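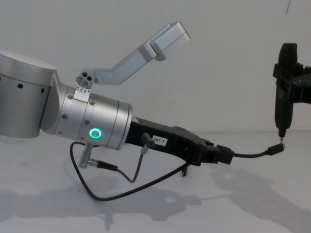
Thin black lead, small black plug, metal tip.

Durkel bench lead, black - stock no. 1283

Short thin lead for charging and data at the bench. USB-C one end, USB-A the other. 48 cm end to end, plugs included. Bends easy, lies flat after a day or so out of the bag. Colour is black only, grey is gone and not comming back.

Good for: power banks, handheld readers, desk lamps with a C socket. Not for laptops. Please don't write in asking.

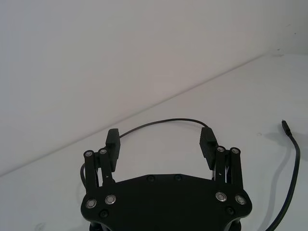

Bought two for the workshop bench and they've stayed put all winter, no wobble in the socket. Would have liked a bit more length for the price - Kaewsai

We do a longer one, see Stedevari range, stock no. 356. Same plugs, thicker jacket, a bit stiffer to coil. Costs more.

Care
1. Pull by the housing, never the cord.
2. Coil loose. No tight knots, no rubber bands.
3. Wipe with a dry cloth. Lint in the tip, use a wooden toothpick and go gently. 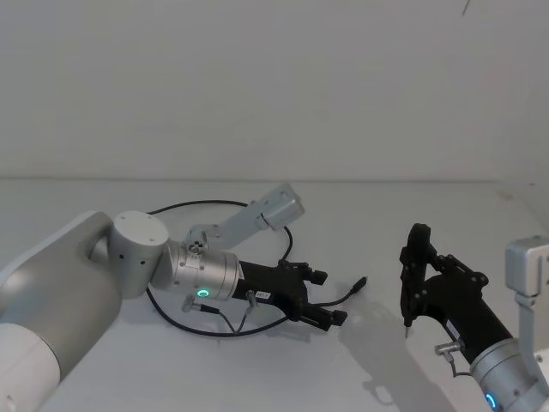
4. Keep off heaters and out of the ute in summer. Jacket goes tacky.

Packed singly in a paper sleeve, or a box of 133 for schools and repair shops. Box price on request, pickup from the Visterthorpe counter or posted. Heavy boxes go by road so allow a extra week.

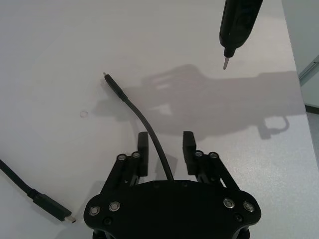
USB-C end, slim black housing, silver plug.

Returns: unused, sleeve on, receipt with it. Faulty ones swapped at the counter, no forms. Next delivery November, back orders filled first.

Page updated 2025-10-02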